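From: Perla Nava
To: Etcombe Allergy and Hay Fever List
Date: 2006-06-02
Subject: Re: Anyone else suffering early this year?

Liao wrote:
> Is it just me or did the grass pollen come on awfully strong this
> spring? I'm already up twice a night sneezing and my usual pills
> don't seem to touch it. What do the rest of you do about bedrooms?
> We have the old feather pillows and I can't bear to part with them.

Oh Liao, you poor thing, it is certainly not just you! I have lived on the Sumorau side of town for 18 years and I can't remember a June that started like this one. The field behind us went to seed before anybody got around to mowing it, and my eyes have been the color of tomatoes ever since.

Bedrooms I do have opinions on. I shut the windows by late afternoon, even when it's warm, and I wash my hair before bed, which I used to think was silly – my sister talked me into it and I've had to admit to her that she was right. Clothes I've worn outside stay in the hall. And anything I might want at two in the morning goes in the nightstand drawer, so I'm not stumbling down to the kitchen and waking the dog.

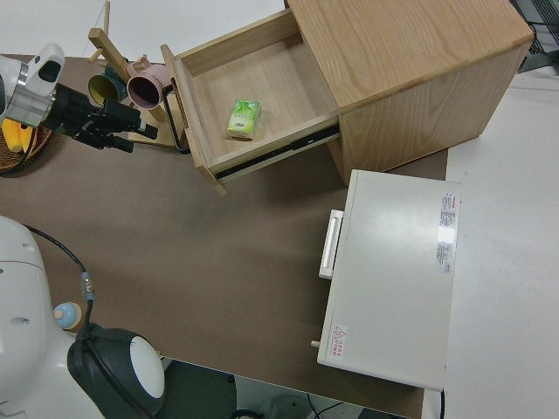
As for the feather pillows, I held on to mine far too long as well, they were my mother's. In the end I put zippered covers on them for 15 dollars and that bought me another couple of summers. You might try that before you give them up. Wash the covers hot and dry them indoors – never on the line this month, however nice they smell!

If the pills aren't helping, do go back and ask the doctor. Mine changed me to a different kind and it took almost 2 weeks to settle in, so don't lose heart early. Does anyone over by Dimura still have the number for the fellow who cleans ducts? I had it on the fridge and now I don't.

Warmly,
Perla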